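**Cleaning a small textured gold hoop without wrecking the clasp**

Posted in Jewellery and Watches by **ukitz_91**

I have a pair of small gold-coloured hoops that were my aunt's. The front is a sort of twisted band with a lot of tiny facets, and over the years hand cream and hairspray have got into every groove. They look brown indoors. I don't know if they are solid gold or plated, and I can't find a hallmark, even with a magnifying glass.

I paid for a cleaning kit from a stall at Wurnbridge market, but the label says not to use it on plated items or on anything with glued stones, so it is still in the drawer. Can I do this at home with ordinary things? I would like to wear them to a christening in March. I'm also worried about getting soap stuck in the hinge.

---

**Shakya**

Toothpaste. Small blob, old toothbrush, rinse. Have always done it and mine are fine.

---

**Domingo Olivares**

Please don't use toothpaste on these. It is abrasive, and if they are plated you will take the gold off the high points first.

I did repairs behind the counter in a shop for a good while and most of what came in dirty was cleaned like this:

1. Put the plug in, or work over a bowl. Do not work over an open sink.
2. Mix 300 ml of lukewarm water with a few drops of washing-up liquid. Not hot, in case anything is glued.
3. If you are sure there are no stones, leave the hoops in for 20 minutes. If there might be stones, skip the soak and just dip a brush in the water.
4. Use a baby's toothbrush, the softest you can get. Brush along the twist, then across it, with hardly any pressure.
5. Open the clasp before you rinse and let clean water run through the hinge. Open and close it a couple of times under the water.
6. Pat dry with a cotton cloth. Leave the clasp open overnight on a dry tissue.

Don't use kitchen roll for drying, it snags on textured pieces and leaves bits behind.

Check for stones before you start. Lay one hoop down flat on something plain and white, near a window, and look along the thick part at a low angle. On a hoop with a glittery upper rim and a thinner band below it, it can be hard to tell tiny set stones from well-polished facets, as both throw off small points of light and sometimes a pinkish one. If you can't decide, treat them as stones. Look at the place where the two arcs meet as well, as that is usually where the grime sits.

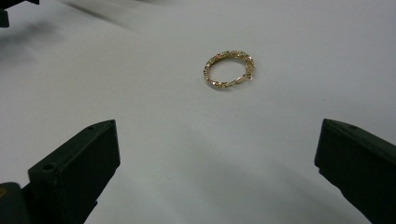 For the plating question, look at the post and the inside of the loop with your magnifying glass. A greyish or coppery patch where it rubs against the ear usually means plated. A jeweller can test them if you want to know for certain.

---

**ukitz_91**

Thanks Domingo. There is a grey patch on one post, so I will assume plated and do the brush version with no soak. Is the cloth that came with my glasses all right for drying?

---

**Domingo Olivares**

Yes, if it's clean. Dab, don't rub.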